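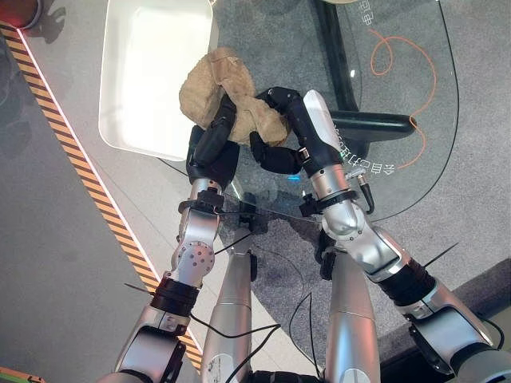
Slide 1. Start with the question, no hello. Who in this room charts pitches, and who does anything with the chart afterward? Wait for the laugh. For most of my coaching life the chart went into the bucket with the gum wrappers. My topic tonight is how pitchers at the 13 to 16 level get tired, how badly we spot it, and what a clipboard can do for us. 

Slide 2. Where I'm coming from. I coach pitchers for the Sernden summer program. Two teams, one bullpen mound, one working gate. I never pitched past high school and my own fastball was described in print as "steady." I got into charting after a tournament game in Catstead that I lost from the dugout without any help from the players. Tell the Catstead story, short version:

- Kid is cruising through five innings.
- I say the words "he looks fine."
- Sixth inning, 26 pitches, no outs on the first 11 of them.
- I am still saying "he looks fine" as I walk out to get him.

Pause here. Every coach in the room has done this and they will want a moment to think about something else.

Slide 3. He looks fine. What we think tired looks like: red face, hands on knees, big sigh. Some kids do that in the first inning. Some kids do that getting out of the car. What I found going back over my charts was duller. Misses started going up and arm side. Time between pitches got longer. The kid started shaking off signs, when we only have two signs. None of it looks like much from the bench, which is why I want it on paper.

Say clearly: the pitch limit your league gives you is a ceiling. Plenty of kids are done well before they get there, and the number won't tell you which ones. Follow your league's rules first, then use this on top. Soreness in the elbow or shoulder ends the conversation. I am not a doctor and neither is the dad behind the backstop, even the one who is a dentist.

Slide 4. The chart. Hold up the paper one. Don't apologize for the handwriting, it only draws attention.

Four columns:

1. Pitch number
2. Ball, strike or in play
3. Where it missed (up, down, arm side, glove side)
4. A tick if he took extra time

That's all of it. The first version had 14 columns and a color code. My scorekeeper used it for one inning and then went to get a hot dog, and I don't believe she was hungry.

The rule we use now: 2 misses up and arm side in a row, plus a tick, and somebody starts throwing in the bullpen. Doesn't mean the pitcher comes out. It means that when he does come out, the next one is loose, and I'm not waving my arms at a right fielder who has lost a shoe.

(If asked about apps: they're fine. Ours ran out of battery in a doubleheader. Paper has not.)

Slide 5. Between outings. This is the towel one. People hold the end of a towel, go through the delivery and snap it at a target. Some coaches swear by it and some think it teaches kids to throw a towel. I've used it to slow a kid down and work on his stride with no ball in his hand. I would not call it rest – an arm going full speed is still an arm going full speed. If you do it, keep it short and count it as work. Also, bring your own towel. Mine have gone home in other people's bags since December.

The rest of the week, as we run it:

- Day after: no throwing, easy jog, bring the chart and look at it together
- Next day: light catch, stop while it still feels good
- Bullpen only if he says the arm feels normal, and ask him away from his friends

That last point matters more than the other two. Ask a 15-year-old in front of the infield if his arm hurts and you will get the same answer every time until he can't comb his hair.

Slide 6. What changed. Be careful not to oversell. We did not win more. We walked fewer people late in games, and the bullpen quit being a surprise party. The kids started reading the chart on their own. One of them told me I'd left him in too long. He was correct and he ran a pole for it, then I felt bad and ran one too.

Blank charts are on the table by the door, take a stack. Questions. If there are none, ask the Catstead people how they remember that sixth inning.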